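Cuisine équipée : « On vous vend du temps, mais le temps de qui ? »

Willy Postma a posé des cuisines pendant 24 ans avant de passer du côté du conseil. Il reçoit dans un bureau mal chauffé de Tornitz, entre deux piles de catalogues, et commence par se méfier de la question. « Gagner du temps, tout le monde répète ça. Demandez au vendeur combien de minutes, et par rapport à quoi. Il change de sujet. »

Le chiffre qui circule en ce moment - 48 minutes économisées par jour grâce à un plan de travail bien organisé - le laisse froid. Il a cherché d'où il venait et n'a trouvé qu'une brochure de Verstraete, sans méthode ni échantillon. « Une famille qui mange des pâtes trois soirs sur sept, elle va les économiser où, ses 48 minutes ? »

Il n'est guère plus tendre avec l'encastré. Une colonne, dit-il, se choisit pour l'œil, et la facture arrive le jour où l'appareil lâche.
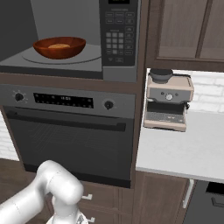

« La niche est faite pour un modèle. Quand il n'est plus fabriqué, vous refaites le meuble ou vous bricolez un cache. J'ai posé des caches, ce n'est pas beau. » Ses clients, à l'entendre, découvrent la chose trop tard, et le devis n'en parle jamais.

On lui oppose Ritu Rathore, qui dessine les gammes de Rundora et promet des façades standardisées dès janvier. Il hausse les épaules. « Standardisées entre elles, sûrement. Avec celles des autres, je demande à voir. » Il admet tout de même que les charnières ont fait des progrès.

Et chez lui ? Un évier, une cuisinière posée au sol, 4 mètres de plan de travail achetés en fin de série. « Ma femme voulait un îlot. On en discute encore. »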